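2024-09-27 — parish register transcription, notes for the shared log

Finished the second pass on the Saltwood baptisms. The database now holds 1580 entries. Callum Mowat's paper index gives 1711, so there is a gap to explain before anything goes on the site.

Most of the gap looks like a counting difference. The index gives twins a line each plus a line for the pair, and it lists adult baptisms again under the date of confirmation. I have kept one record per person and put the confirmation in its own field. Ran the match on surname and father's forename with the date window at two days. Wider than that and it starts joining cousins.

Spelling: the field "name as written" stays exactly as the priest wrote it, including his abbreviations. The standard form goes next to it and is the one the search uses. Ffion Gape wants the saint's day shown as well, where the child was named for the saint of the day. Fine by me, but as a computed field. Do not type it in by hand.

Calendar is still the awkward part. Entries before the diocese changed over are Old Style and the clerk did not always say so. On some pages both dates are given with a stroke between them, on others there is a single date and nothing to show which. I have added a flag with the values OS, NS and unclear. Unclear is a proper answer and should be used. In April I guessed at a batch from the feast days in the margin and got several wrong by the full thirteen days, all corrected now.

Import into Jornura: first run failed on the combining accents in the Slavonic headings. Normalised the text before export and the second run went through, some 963 records with headings, the rest without. The sort order for yat is wrong in the public view and right in the admin view. Reported to Wodach, no reply yet.

Marginal notes — leave these out of the public copy for now. Several concern marriages that were later dissolved, and the Munro family have asked to read theirs first. Callum has the letter.

Left to do: godparents table, the two loose leaves at the back of the volume (no page numbers, different hand), and a backup to the second drive.
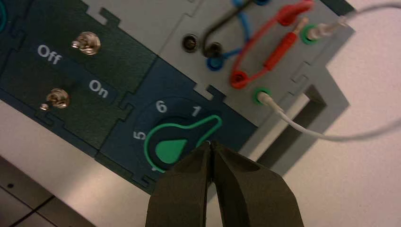
The loose leaves are probably burials, going by the column headings, so they get a separate table and should not be counted towards the baptism total. Ffion to check the hand against the later volume before I start on them.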